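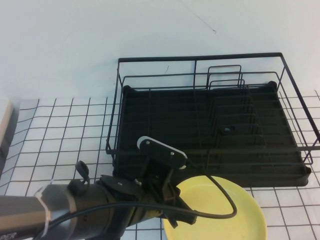

Departamento de Comunicación · Fundación Cukano

Utilizamos cookies propias y de terceros para mejorar la navegación. Aceptar | Configurar

La Fundación Cukano abre la convocatoria de ayudas para comedores vecinales

Flores, 15 de agosto de 2022. La Fundación Cukano ha abierto el plazo de solicitud de su programa de ayudas a comedores vecinales, dotado este año con 50 plazas para entidades sin ánimo de lucro de Flores y su comarca. El programa cubre la compra de menaje, la formación en higiene alimentaria y la adecuación de pequeñas cocinas comunitarias.

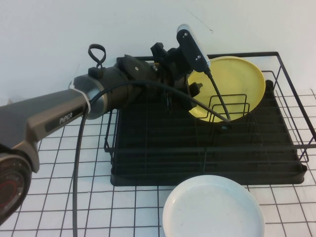
Las ayudas se dividen en dos modalidades, una para comedores en funcionamiento y otra para los de nueva apertura. En ambas, la entidad deberá presentar un inventario de su equipamiento. Se admitirá el material sencillo de uso doméstico, como un escurreplatos negro de alambre colocado sobre una mesa blanca, siempre que se conserve en buen estado y permita el secado al aire de la vajilla.

La formación se impartirá en el centro cívico Garnimley y tendrá una duración de 4 jornadas. Cada entidad podrá inscribir a un máximo de 2 personas, sin coste alguno. El temario incluye conservación en frío, control de alérgenos, lavado de vajilla y planificación de menús. 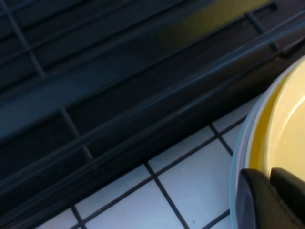
Detalle de un escurreplatos de varillas gruesas.

La cooperativa Brekorlow, colaboradora del programa, aportará 300 lotes de vajilla reutilizable, que se repartirán entre las entidades seleccionadas según el número de comidas servidas.
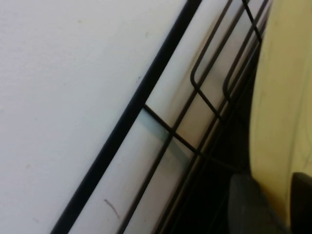
El seguimiento de las ayudas correrá a cargo de los servicios técnicos de la Fundación, que visitarán cada comedor durante el primer trimestre de actividad. La revisión atenderá al almacenamiento, a la ventilación y a la limpieza. Las superficies claras, en las que se aprecian con facilidad las motas y las manchas tenues, deberán repasarse al término de cada servicio, al igual que las rejillas metálicas.

Las solicitudes se presentarán por vía electrónica o en la sede de la Fundación hasta el último día hábil de agosto. Las bases completas pueden consultarse en el tablón de anuncios del centro cívico Garnimley.

Notas relacionadas
Cukano y Brekorlow renuevan su convenio de colaboración
El centro cívico Garnimley amplía su horario de verano
Publicada la memoria anual de comedores vecinales de Flores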